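Section 6. Comparing wrist cameras on the Skullia arm

6.1 Purpose

Use this procedure when you have two wrist cameras and need to decide which one stays on the arm. It applies to the Skullia arm with either the Fisari two-finger gripper or the Renaud suction head. The same steps work for a single camera that has been taken off and put back, in which case skip 6.3, step 5.

The comparison is made on still pictures saved by the controller. Do not judge a camera by the live preview. The preview is scaled down and sharpened before it reaches the screen, and a weak picture can look acceptable there.

6.2 Before you start

You need:
the arm, mounted and homed
both cameras, each with its own cable
the 2 mm hex key from the gripper kit
a lint-free cloth
the printed contrast card

CAUTION: Press the stop button and wait for the status light to go out before you put your hands near the gripper. Homing mode does not count as stopped.

CAUTION: Do not bend the camera cable tighter than the guide on the wrist plate. A damaged cable can still carry a picture, with errors that come and go as the wrist turns.

6.3 Procedure

1. Fit the first camera to the wrist plate. Tighten both screws by hand, then a quarter turn with the hex key.
2. Connect the cable and release the stop button. Open port 1219 on the controller and check that the camera is listed.
3. Move the arm to the stored pose COMPARE. Set exposure and gain to Manual and write both values on the record sheet.
4. Save 10 stills. Leave the arm still while they are being written.
5. Stop the arm, change to the second camera, and repeat steps 1 to 4 with the same pose and the same exposure and gain values.
6. Open the stills at full size. Sort them into usable and low-contrast before you look at anything else.

6.4 Low-contrast stills

A still is low-contrast if you cannot find one sharp edge in it at full size. Large soft shapes do not count as edges, even when they stand out from the gray around them. Faint vertical streaks do not count either. Put both of the following in the low-contrast group.
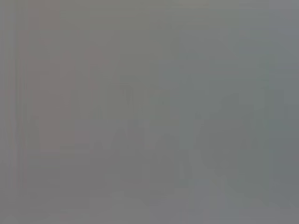
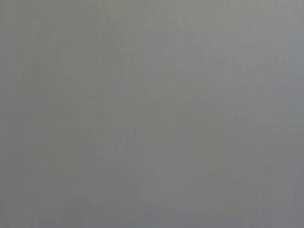

Stustow, April 22, 2020

The first still has darker shapes low in the center and a larger rounded one to the right of them. It keeps some color as well, with a pinkish tint on the left and a bluish one on the right. The second is close to plain gray, paler at the top center, with fine streaks in the upper part. Neither can be used to locate a part or to set a grasp point. Record the first as grade 1 and the second as grade 0.

Grades:
0 No shape can be separated with confidence
1 Shapes visible, no sharp edges
2 Edges visible, card not readable
3 Card readable

NOTE: Do not stretch the contrast before grading. Stretching makes a grade 1 still look like a grade 2 and brings up streaks and blocks that the vision software may take for edges.

6.5 Checks after a grade 0 or 1

Work through the checks in order. Save one new still after each and stop when the grade changes.

1. Look for protective film on the lens. It is clear and easy to miss.
2. Wipe the lens with the dry cloth. Do not use solvent on the Fisari housing.
3. Turn the focus ring to the far stop, then back until the card is sharpest. If the ring has a lock screw, loosen it first.
4. Move the wrist away from the nearest surface by one hand width. Both cameras have a minimum working distance, given on the label inside the box lid.
5. Set gain to zero and raise exposure until the histogram reaches the middle third.
6. Swap the cables between the two cameras. If the fault moves with the cable, replace the cable.

If the grade has not changed after step 6, mark the camera as untested. A low grade alone does not show whether the lens, the sensor or the settings are at fault.

6.6 Choosing between cameras

Compare the lowest grade from each set, then the number of stills at that grade. Do not average the grades. A camera that gives one grade 0 still in a set will interrupt a pick cycle, and the average hides it.

If the sets are equal, keep the camera with the shorter cable run. With the Renaud head fitted, also check that the cable clears the vacuum line through a full turn of the wrist.

6.7 Records

File the record sheet with the stills, including the low-contrast ones. Enter the pose name, the exposure and gain values, the gripper fitted and the grade of each still. Do not rename the files.

Procedure written by Noémie Vasseur. Checked on the arm by Timothée Millet. The next revision, in June, will add the pose values for the long wrist plate.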